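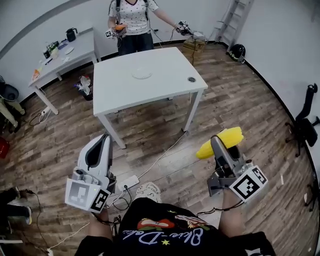
*Two operators at the shared table, each with a pair of hand-held grippers; the clear round lid is on the table top.*

# Drikonus collection board: object placement with two operators

**Posted by: L_Sukprasert (collection lead), February 6, 2025**

Members are asked to comment on the draft rules for the shared-table task. The set now holds 1,565 accepted examples, and a further 300 are planned before the model is trained again. In each example, an operator places a toy item on the lid and releases it. The second operator may then place another.

The draft proposes the following:

- Both operators begin with the grippers clear of the table.
- Only one operator may reach over the lid at a time.
- An item that is dropped is to be picked up and the recording continued.

Comments should be posted in this thread.

Lamduan Sukprasert

---

**Reply from: khamphan_l**

I support the first two rules and object to the third. At Feltaneck we kept the drops in, and the trained arm learned to let go early. We removed 82 examples by hand before the fault went away. A dropped item should end the recording.

Lertchai Khamphan

---

**Reply from: flelten_review**

We cannot agree with the previous reply. A system which has never been shown a dropped item has no means of dealing with one. The Flelten group would prefer that such examples be kept and labelled, so that those training the model may decide for themselves. Early release is a separate matter and should be dealt with by checking the moment at which the jaws open.

---

**Reply from: khamphan_l**

Labelling would be acceptable if it were done reliably. Our labels were entered at the end of the day from memory, and many were wrong. Who would enter them in this case?

---

**Reply from: suwannarat_desk**

The Suwannarat desk can enter labels on the same day, provided that operators say "drop" aloud when it happens. We would also ask that markers be kept facing outwards between examples. The gripper view below includes the second operator's marker as well as an upright marker board further back, and views of this kind are useful to us when matching the two operators' recordings.
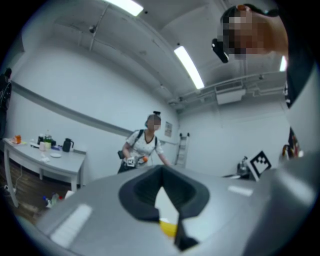 ## Revised wording

**Posted by: L_Sukprasert (collection lead)**

The third rule is amended as follows: "An item that is dropped shall be announced aloud, picked up, and the recording continued. The example shall be labelled on the same day and stored apart from the main set."

The first 10 examples made under this wording will be sent to Feltaneck and Flelten for comment.

---

**Reply from: khamphan_l**

Storing them apart meets most of my concern. I maintain my objection to their use in training until the release timing has been checked.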